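Virk Textured Bed Blanket, White and Grey 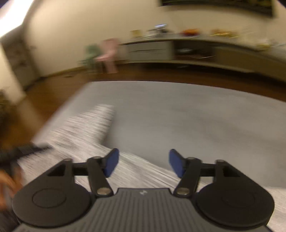 About this blanket

We first stocked the Virk in September and it has been one of those quiet favourites ever since, the sort of thing people buy for the spare room and then move to their own bed within a fortnight. It is a white and grey blanket with a good bit of texture to it, and it sits very nicely over a plain light grey sheet (or a white one, or honestly most colours you are likely to have in the airing cupboard).

Nayeli Carhuamaca chose it for our Parham range after trying far too many samples at home, and she still likes it best thrown across the bed on the diagonal - a bit careless, a bit hotel. Folded in half along the foot of the bed works just as well, and it makes a lovely extra layer on a sofa when the evenings draw in!

Washing and care

Wash at 30 degrees on a gentle cycle, with similar colours, and go easy on the softener. Dry it flat if you have the room, or over two rails of an airer so that it keeps its shape. A cool iron on the back is fine, though we never bother with ours.

Ordering

Item number 2533
Price: £52
Delivery is free on orders over £50, otherwise it is added at the checkout.
Matching cushion cover, sold separately: £29

If you are buying for a larger bed and can't decide between one blanket and two, do drop us a line before you order and we will happily talk it through with you. Unused blankets can come back to us in their original bag.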